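Gemma Guerra keeps a two-armed cell running at Betness, in a back room she shares with the packing benches. She has looked after it for two years. Before that she fixed labeling machines, and she says the habits carried over pretty well. We talked in February, over a long morning, while she got the cell ready.

I asked what she does first when she comes in.

"Cables," she said. "Before power, before anything. I run my hand down each one from the base to the wrist. If the jacket feels flat or sticky somewhere, I mark it with tape and look at it properly."

The wrist cables wear out before anything else. They have to hang with enough slack for the wrist to turn all the way, but a long loop can catch on a bowl or on the other arm. Guerra sets the loop with the wrist turned to its worst position, ties it there, and then turns it back and looks at how far it drops.

"People tie it when the arm is parked because that's when it looks neat," she said. "Then the first big turn pulls on the connector. I've replaced connectors for that and nothing else."

The cell came from a supplier called Vitale, and the software that runs the tasks is named Flindura. Guerra doesn't write the tasks. She gets a sheet that says what goes on the table and where, and her part is to make sure the arms arrive in the same place every time they're sent there. The current sheet has toy fish in a shallow tray, with bowls and snack packets set out past it.

"The fish are fine. They're light, they don't break, and if one gets squeezed wrong, so what," she said. "The tray is more trouble. It's shiny."

Shiny plastic gives the wrist camera bright spots that shift as the arm moves. She has tried turning the tray, and she has tried moving the lamp over the next bench. Turning the tray helped a little. For the most part she makes sure the lens is clean and the camera bracket is tight, and leaves the rest to the people on the software side.

The bracket has its own routine. She checks the screws with a small torque driver and puts a line of paint marker across each head, so a screw that has backed out shows at a glance. If the bracket has moved at all, she runs the camera calibration again, which takes the better part of an hour. 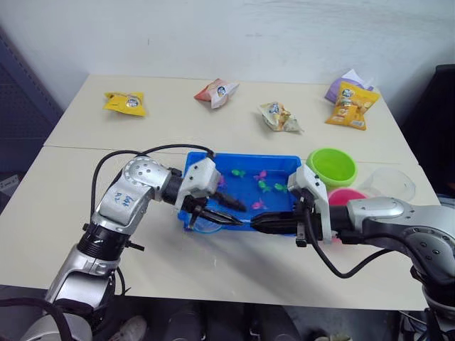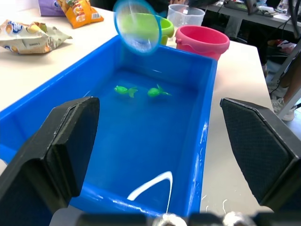
*The blue tray with toy fish in it, first with both arms reaching in, then from a camera at the gripper.*

Fingers are the other thing she spends time on. When two grippers work over one small tray, the tips come close to each other, and sooner or later they touch. A light touch does no harm. A hard one can bend a finger by an amount you won't see by eye.

"I close it on a gauge strip and pull," she said. "The strip should drag the same at the tip as it does further back. If it slides out easily at the tip, the finger is sprung, and I change it. I don't try to bend it back."

She did try once, in her first winter with the cell. The finger held for a morning and then started dropping things at one corner of the tray, and she lost most of a day looking for a fault in the motor.

The finger pads get wiped with alcohol and a lint-free cloth at the start of each shift. Snack bags leave a film on them, she said, even when they're sealed – something in the print, or just hands that have been in other bags. She logs every pad change. A set lasts over 100 hours for her, less when the sheet calls for a lot of packets.

I asked how she knows the arms are still going where they should.

"There's a home check. You send each arm to a point on the table and measure with a pin. I do that before the first run and again after lunch. If it's out, I look at the mounting bolts first, then the joints, starting at the base."

The base joints matter most, she explained, since a small error down there grows by the time it reaches the fingers. She listens to them too. With the room quiet she moves one joint at a time at low speed, and a dry bearing makes a faint ticking sound that she has learned to pick out. Vitale's service sheet asks for this every month. Guerra does it every two weeks, and more often when the cell has been running late.

Spare parts are a sore point. Fingers come quickly. Wrist cables used to come from a shop named Ilileo in 5 working days, but the last order took much longer, and she ran one arm at reduced speed until it arrived. She keeps an extra pair on the shelf now and had to argue for the money.

Her notes go in a paper book next to the controller. Each entry has the arm, the joint, what she found and what she did. She tried keeping it on a tablet and went back to paper after a month. "My gloves didn't work on the screen," she said.

What would she change if she could?

"A quick connector at the elbow. Right now, if a wrist cable goes, I have to open the covers all the way down. That's my afternoon gone." She has sent Vitale a sketch of what she wants. They wrote back to say they had received it.

By then it was time for the after-lunch check, and she went to get the pin.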